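Jul 19, 2026

# Get the big bowl out of the cupboard

I want to make a case for the big shallow bowl, the kind that's too wide for cereal and too low for soup and that most households own one of and use at Thanksgiving. I think it should live on the counter. I think it should be the first thing you reach for when you start dinner, and I'd happily give up half my shelf of smaller bowls before I gave up mine!

Mine is a pale green, somewhere between mint and gray, and it came from a kitchen shop called Gada that was clearing out its back room. I paid $22 for it, which felt like a lot for a bowl that day. I had gone in for a colander.

The usual complaint is that a bowl this wide takes up too much room. Sure, it does. But think about what happens when you toss a salad in a deep bowl. The dressing goes to the bottom, the heavy things follow it, and you end up digging around with two spoons while lettuce climbs over the rim and onto the table. In a wide bowl everything is spread out where you can get at it. You turn the leaves over a few times with your hands and you're done. The same goes for noodles, for roasted potatoes, for a pile of green beans that needs salt on every bean and not just the lucky ones on top.

And the curve matters more than people give it credit for. A low bowl with a long, gentle slope lets food slide back to the middle by itself. A bowl with a flat bottom and steep sides has a corner all the way around, and that corner is where flour goes to hide. I've made biscuit dough in both, and I know which one I had to scrape with a fingernail.

Color is where I get really stubborn. I like a pale inside, always. Against a light color you can see the bit of eggshell, the stem you missed, the one lentil that's really a pebble. My last big bowl was navy blue, from the Song line that every store seemed to carry for a while, and it was beautiful on the shelf. Picking through blackberries in it was like looking for a button under a couch. Pale green also does something lovely for tomatoes, and for peaches - they look as if they had been picked that morning even when they've been sitting by the toaster for days.

I'll give the other side one point, which is washing up. A wide bowl doesn't fit in my sink properly and has to be tipped and turned like a steering wheel. The Arkach catalog sells nesting sets for people who hate this, and if you have a tiny kitchen, maybe that's the right call. I used a nesting set all through April while we were staying in Trakuleo, and it stacked beautifully, and every night I had dinner spread across most of the stack (plus a saucepan lid that I'd pressed into service for the onions).

So if you have a big bowl up above the fridge with the platters, bring it down. Leave it out for a week with some lemons in it, or nothing at all. When you cook, tip out the lemons and start there. I'd love to know how many people put it back.

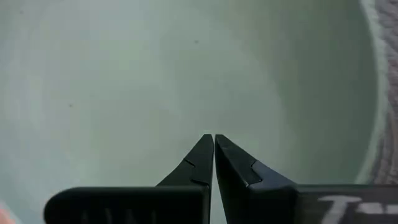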